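Cataloging a run of political letters, husband to wife — item level or folder level?

skunley_stacks
Posted in: Manuscripts and Finding Aids
I have 235 letters from a state senator to his wife, all from the Llanos family papers. Most of them are half politics and half household business. One page covers a bridge bill, a fight over a judgeship and then what the dentist charged. My supervisor wants a summary for every letter. I think folder level is enough. What do other places do?

K. Arumugam
Item level. People search these by name, and a folder title like "Correspondence, July" won't find anyone. Two sentences per letter and move on.

drasel
Disagree. At 30 minutes a letter you will be at this all summer. Do the folders, then go back for the ones that mention a vote or an appointment.

skunley_stacks
30 minutes is optimistic with his handwriting. He also uses initials for everyone he didn't like.

K. Arumugam
Then keep a list of the initials as you go. Whoever does folder level now will never go back. We had a box of 1000 postcards marked "return to later" and it sat through two directors.

drasel
That's a staffing problem, and item level doesn't fix it.

illalent
Whichever you pick, quote him directly when he names a rival. Paraphrase makes everybody sound polite. And put the household parts in the summary too. In our collection the laundry and grocery lines get more requests than the patronage ones.

Few from my end, mesh bag and tabletop: 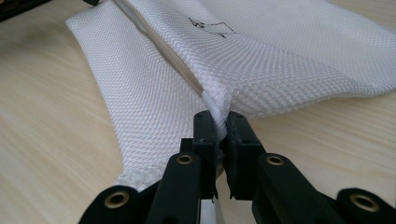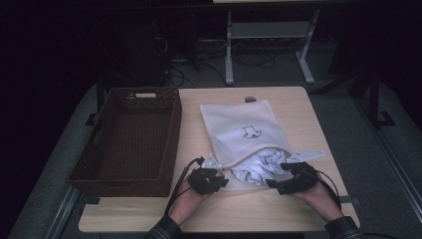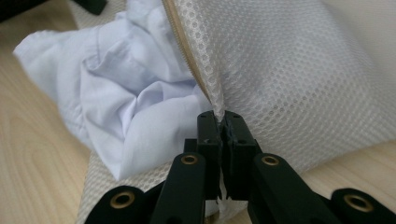
Amparo Cárdenas
I'd go with item level for the session months and folder level for the rest. The wife's replies matter too, if any survive. Are they in the same series or filed under her name?

skunley_stacks
Under her name, two folders, no dates on most of them. I'll try the split and see how far I get.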